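ok so a few of you asked how the first year of the PhD is going and I keep saying "fine" so let me do it properly. thread

I'm in a solid state NMR group in Skorkcombe. I look at how water moves around inside polymer membranes. Before this I did two years of quality control at Ruvholm, where I mostly measured viscosity and ate lunch alone in my car

The year went like this: four months waiting for a probe to be repaired, two months learning to pack a rotor without crying, and then everything since May, when I finally got data

Packing a rotor, for the non-NMR people: you take a tiny ceramic tube, smaller than the end of your pinky, and press powder into it evenly. If it's uneven it won't spin. If it won't spin you take it all out and start over. My record is 14 tries on one sample

Gil-soo Won (our postdoc, endless patience) finally watched me do it and said "you're pressing too hard at the start." Four words of advice would have saved me most of February. OK it was six words. You get it
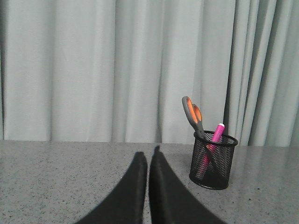 gray curtain, gray day, writing day

Then the samples. My first membranes came from a batch Plindov made for a different project and they'd been sitting in a drawer with the lid not quite closed. So the water content was basically whatever the weather had been. I ran them for three weeks before I thought to weigh one

Nobody was mad! My advisor, Olanrewaju Akinola, just asked "and what did the balance say?" in a very calm voice, and now I weigh everything. Before, after, and once more if I've walked down the hallway with it

The good part - since May I have relaxation times at a whole string of temperatures and they line up. Like, on an actual line. I printed the plot and stuck it on the fridge at home next to the pizza menu

The less good part is that magnet time is booked in blocks and I'm a first year, so I get nights. I set up a run at 9 pm, go home, and then lie there wondering if the spinning has stopped. It has stopped on me twice. Both times it was the air supply and both times I blamed my packing

Someone asked if I need to be good at quantum mechanics. I need to be OK at it. I reread the same chapter of Radonjić's lecture notes every couple of weeks and each time I understand one more page. There are 189 pages so please be patient with me

Most of what I do on a normal day is fitting curves, looking for the right adapter, and answering emails about liquid helium. I own so many adapters now. I dream about adapters

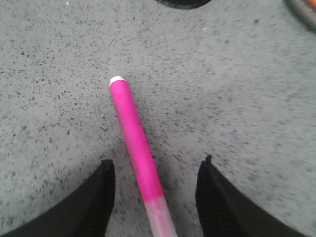
hot pink, my favorite color in the whole world

First year report is due soon. The limit is about 600 words for the summary and mine is currently way over, because I can't stop explaining the drawer thing. Gil-soo says cut the drawer thing. I think the drawer thing is the heart of the work

Next up is a talk at the group meeting, then a second polymer that's supposed to hold more water, and hopefully a few daytime slots if the people upstairs finish early

If you're starting in the fall and you're scared of the magnet: same, and I still take my keys out of my pocket three rooms away. Ask me stuff, I'm around till my 9 pm setup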